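4.2 Changes to the training week after a postponed match

The second question of our study was how the coaches of college football teams change the training week when a match is moved by bad weather. In the first part we had answers from 133 players at Cetden and Wuisan. Almost 500 training diaries were read for this section, all of them written during the season that ended in March.

The diaries show that most coaches did not give the free days back to the players. At Cetden the full contact session was repeated, and the running backs received the same number of carries as in a normal week. At Wuisan the staff used the time for film study and for light handling tasks. We consider handling in a wide sense, meaning that the hands must close on an object and keep it under control (Figure 2). 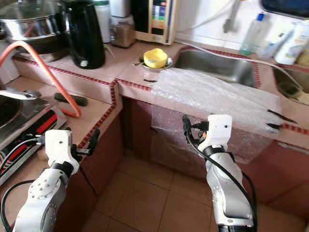 Figure 2. Closing on a soft object: a gripper holds the lower edge of a sheet of bubble wrap at a kitchen counter.

Arif Ngau did not agree with our reading of the Wuisan diaries. In his view the light week was planned before the storm warning came, and the postponement only made it longer by 2 days. He also remarked that running backs write less in their diaries than linemen do, so their workload can look smaller than it was. We checked the dates again and accept the first point in part. The second point we could not test with our material.

The players themselves judged the extra days differently. Those who expected to start wished to play at once, while the reserves were glad of the additional practice. One reserve back at Cetden wrote that he learned the whole blocking scheme in this period. He later started the rescheduled match. A single case of this kind does not permit a general statement, and we return to it in Section 5.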